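Lernen neben der Schicht
Berufliche Weiterbildung in kleinen Betrieben

Die Frage, wer in einem Betrieb wann lernt, wurde lange Zeit der Personalabteilung überlassen. In Unternehmen ohne eine solche Abteilung blieb sie häufig unbeantwortet. Das Bildungswerk Motano begleitet seit mehreren Jahren Handwerks- und Fertigungsbetriebe, deren Belegschaften zu klein sind, um einzelne Beschäftigte für längere Zeit freizustellen. In der zurückliegenden Förderperiode nahmen 803 Personen an den Kursen teil. Der überwiegende Teil von ihnen hatte seit dem Abschluss der Ausbildung keine Prüfung mehr abgelegt.

Den Kern des Angebots bilden Lerneinheiten von 88 Minuten, die unmittelbar an das Ende der Frühschicht anschließen. Die ungewöhnliche Dauer geht auf den Busfahrplan zurück: Wer den Kursraum pünktlich verlässt, erreicht noch die letzte direkte Verbindung am Nachmittag. Frühere Versuche mit Abendkursen waren an der Anfahrt gescheitert.

Lamisi Ackah leitet das Programm seit dessen zweitem Jahrgang. Sie hat das Fachrechnen neu geordnet und die Zahl der schriftlichen Hausarbeiten halbiert. „Die Teilnehmenden beherrschen ihre Arbeit. Was ihnen fehlt, ist die Übung darin, sie auf Papier zu begründen“, erläutert sie. Entsprechend beginnen die Kurse mit Arbeitsberichten aus dem eigenen Betrieb, die in der Gruppe besprochen und überarbeitet werden. Formeln und Normen folgen erst in der vierten Woche.

Für die Betriebe stellt sich vor allem die Frage der Kosten. Der Eigenanteil beträgt 1.490 Euro je Platz und Jahrgang; auf Antrag kann er in Raten entrichtet werden. Die Firma Ankrah, ein Zulieferbetrieb für Beschläge, trägt ihn vollständig und rechnet die Kurszeit zur Hälfte als Arbeitszeit an. Andere Betriebe verlangen eine Bindung von zwei Jahren nach der Prüfung. Das Bildungswerk rät von solchen Klauseln ab, schließt sie in seinen Vereinbarungen jedoch nicht aus.

Offen ist weiterhin die Anerkennung der Abschlüsse. Teilprüfungen werden bescheinigt, ersetzen aber keinen Abschnitt einer Meisterprüfung. Gespräche mit den zuständigen Stellen dauern an.
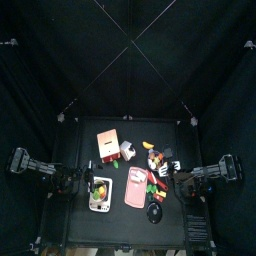 Brandis, im Januar

Mit dem neuen Jahrgang erhöht das Bildungswerk die Zahl der Plätze auf 200. Erstmals wird ein Kurs in deutscher Fachsprache angeboten, der auch Beschäftigten ohne Berufsabschluss offensteht. Anmeldungen nimmt die Geschäftsstelle über den jeweiligen Betrieb entgegen; Einzelpersonen wenden sich bitte schriftlich an die Programmleitung.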